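Simulation Unit 5: Programming a Reach into an Open Cabinet

Zillwood Student Robotics Program
Course guide, revised 10/18/18

Students enrolled in the simulation stream must complete this exercise before they are given bench time in the laboratory. The task is to bring the simulated arm to a bottle lying inside an open kitchen cabinet, hold position above it, and withdraw. Closing on the bottle belongs to the next unit and will not be marked here. Students may work alone or in pairs, but each student submits a separate log.
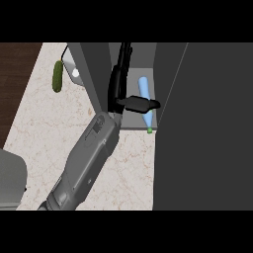 Nafula Temba
Program Coordinator, Simulation Stream

Before you begin

Load the kitchen file from the Kinyua folder on the program server and save a copy under your own name. Do not edit the shared file. Confirm that the bottle and the cucumber have both loaded. If either is missing, close the file and open it again before changing any settings. Set the random seed to 2611 so that your starting layout matches the one used by the markers.

Setting the approach

1. Record the position of the bottle and the direction in which its neck points. Both values go at the top of your log.

2. Place a first waypoint outside the cabinet, clear of its side walls. The wrist should be at its final angle by the time it reaches this point.

3. Place a second waypoint over the middle of the bottle. Allow enough height for the gripper to pass across without contact.

4. Reduce the joint speed between the two waypoints to 5 per cent of maximum. The remainder of the path may be run at the default speed.

5. Hold for the full pause, then withdraw along the same line.

A run is limited to 4000 steps. Runs that reach the limit are stopped and recorded as incomplete, and students should check the pause length first when this occurs.

Choosing a camera view 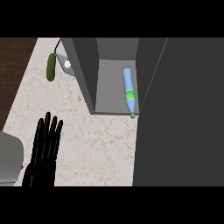

Contact checking is the part of this unit in which most marks are lost. The checker reports any touch between the robot and the cabinet, the counter or the objects, and it does so whether or not the object moves. Students should turn it on before the first trial and leave it on. Particular care is needed with the bottle's cap, as it pokes just past the front lip of the shelf floor and a low path can catch it on the way in or out. Raise the second waypoint in small amounts until the report is clear, and note each change in the log. A clear report must be obtained from the saved file, with no manual adjustment during the run.

Submitting your work

Export the path and the contact report, and place them in the Flukby submission folder together with your log. The log should include failed trials. Gregor Dow will mark the path files and Kimutai Nyamweya will read the logs. The unit is worth 39 marks, and students who do not pass may submit once more without penalty.

Questions about server access should be sent to Kibet Swai. Students who completed the August version of this unit are not required to repeat it, but must convert their old path files before starting Unit 6.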